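About us

Prirness lays out and clears meal trays for works canteens, clinics and residential homes. The work is repetitive and has to be done to a schedule: a bowl, a cup and, where the customer asks for one, a cloth, placed to an agreed layout and collected again after the meal. At present we prepare trays for 5 sites under contract.

The company was set up by Pejman Kermani, who had run tray lines for a hospital caterer and wanted to automate the parts of the job that cause strain. Reaching across a table several hundred times in a shift is hard on the shoulders and wrists. Our first trial used one arm and one table. We now have three working cells, known in the building as Skudik, Ojala and Tikska.

How the work is divided

The cells handle single items: bowls, cups and other light tableware. Staff handle cloths, spills, faults and the final check. The layout for each customer is held as a tray plan, and an operator can change it at the cell without calling an engineer. Cells and people share one open floor, so wiping down and restocking go on next to a table that is set for a run.

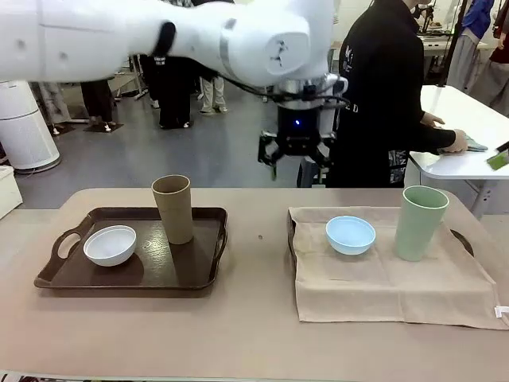
Two place settings on the table, with the arm above and the gripper open.

Tray plans vary more than visitors expect. Some customers want the bowl and cup directly on the tray, while others want a cloth underneath. Cloth is the harder case for a gripper: folds move the base of a cup, and a tray handle hidden under fabric is difficult to locate. Cloths are therefore laid by hand at all our cells and we have no plan to change this.

What has changed for staff

Before the cells came in, a tray assistant spent most of the shift at one position on the line. Assistants are now trained as cell operators. The course has 3 parts – tray plans, safe stopping and fault clearing – and is taken in paid hours. Operators rotate between a cell, the checking bench and stores, and rest breaks are fixed in the rota.

No post has been removed as a result of automation. Some duties have gone and others have been added, chiefly record keeping, which not all operators welcome. Every stop is logged with a cause, and the log is open to all staff. The last quarterly review covered 434 logged stops, of which 373 were cleared by the operator on shift. The remainder went to the maintenance team. Operators can refuse a new tray plan if they consider it unworkable, and two have been withdrawn on those grounds.

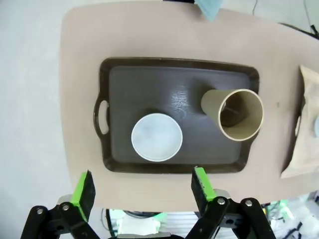 Prirness test floor, December

Paper cups are light and tip easily. A cup on its side needs a different grip from one that is upright, and its angle on the tray has to be read before the fingers close. The wrist view is used for this, with the whole tray visible between the table edges. If the cell cannot settle on a grip it stops and signals the operator, who decides whether to set the cup straight by hand or let the cell try again.

Working with us

We take on trainee operators twice a year. Experience of catering is useful and experience of robots is not required. Customers considering a trial should send a tray plan, the daily number of meals and the dimensions of their trays. Site visits are arranged through the office.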